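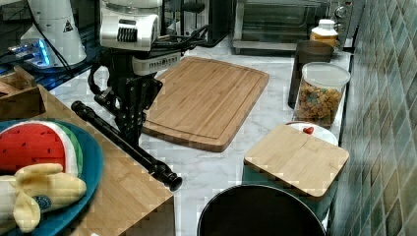
Tabla de bambú en la encimera

Foro > Ahorro e inversión > Acciones y fondos > Dudas de principiantes

Publicado en agosto por Annapurna Warrier

¿Qué acciones estoy vendiendo cuando vendo solo una parte?

¡Hola a todos! Llevo poco en esto y me he hecho un lío. Compré acciones de Kuton en dos veces: primero metí 2.000 euros y meses después, cuando ya habían subido bastante, otros 3.000. Ahora quiero vender una parte y en la aplicación de mi bróker (uso Isar) me sale un precio medio de compra, con una ganancia pequeñita. Pero mi cuñado dice que para Hacienda ese precio medio no vale y que voy a pagar por más de lo que veo en pantalla. ¿Tiene razón? Vivo en Valencia, por si cambia algo — y sí, ya sé que tendría que haberlo mirado antes de comprar.

Respuesta 1

Tiene razón tu cuñado. En España se aplica el FIFO: las primeras que compraste son las primeras que vendes, y da igual lo que enseñe la aplicación. O sea, que si vendes una parte, el coste que cuenta es el de la compra barata y la ganancia sale mayor. A mí me pasó con las de Nilau: yo creía que había ganado cuatro duros y al hacer la cuenta bien me salieron 1.228 euros de ganancia. Un susto, la verdad. Lo bueno es que las comisiones de compra y de venta se restan, así que búscalas en los extractos. Y ojo si tienes las mismas acciones en otro bróker, van todas a la misma cola, por fecha.

Respuesta 2

yo no me complicaría, deja las acciones quietas y ya está. Las mías llevan 11 años ahí y ni las miro

Respuesta 3

Añado una cosita a la primera respuesta, que está muy bien. En Isar puedes bajarte el listado de operaciones con fecha y precio de cada compra (a mí me costó encontrarlo, está en el apartado de documentos). Yo me lo paso a una hoja de cálculo y voy tachando desde arriba — cutre, pero me cuadra con el borrador. Si alguna vez vendes con pérdidas, mira antes lo de los dos meses, que si recompras en ese plazo no te dejan compensarlas todavía.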